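여름 퀴즈대회 문제 검토 모임 회의록

일시: 29/07/2019 저녁
장소: Giresar 2층
기록: 출제 담당

1. 지난 회의록
수정 없이 통과. 다만 5월에 하기로 한 출처 확인이 아직 절반도 안 끝났다는 지적이 다시 나왔음.

2. 문제 은행
접수된 문제는 모두 291개. Zakhar Prokopenko 씨는 숫자만 많고 쓸 만한 것은 적다고 봄. 명절 풍습 분야에서 23개를 뽑아 대조했더니 여덟 개는 근거를 찾지 못했음. 인터넷 글끼리 서로 베낀 흔적이 뚜렷함. "단오에 창포물로 머리를 감는다" 정도는 문제없으나, 동지 팥죽의 유래를 한 가지로 못 박은 문항은 보류. 추석 송편을 예쁘게 빚으면 예쁜 딸을 낳는다는 문항은 속설이라고 밝히는 조건으로 살림.

3. Roketti 채점 프로그램
시연을 보았으나 설득력이 약했음. 띄어쓰기가 다르면 오답 처리되는 문제를 제작 측은 곧 고친다고 함. 5월에도 같은 답을 들었음. 이번 대회는 종이 답안지로 진행하고, 프로그램은 연습 경기에서만 시험.

4. 진행 방식
Stasiv 팀이 여섯 라운드를 여덟 라운드로 늘리자고 제안. 작년에도 뒤로 갈수록 빈자리가 늘었는데 왜 더 늘려야 하는지 설명이 없었음. 표결 결과 여섯 라운드 유지.
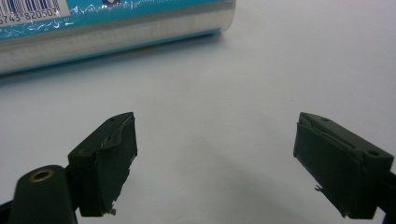
5. 이의 제기 규정
정답이 두 개일 수 있다는 항의가 들어오면 출제자가 아닌 사람이 판정. 출제자가 자기 문제를 심사하는 방식은 폐지. 이의는 해당 라운드가 끝나기 전까지만 받음. 이 시한이 지켜질지는 의문이라는 의견을 기록해 둠.

6. 상품
Gunach에서 후원 의사를 밝혔으나 문서로 받은 것은 없음. 받기 전까지 안내문에 이름을 넣지 않기로 함.

7. 다음 모임까지 할 일
보류 문항 출처 재확인: Prokopenko
답안지 양식 수정: 출제 담당
Gunach 후원 확인서 요청: Stasiv 팀

다음 모임 날짜는 출처 확인이 끝난 뒤 정함.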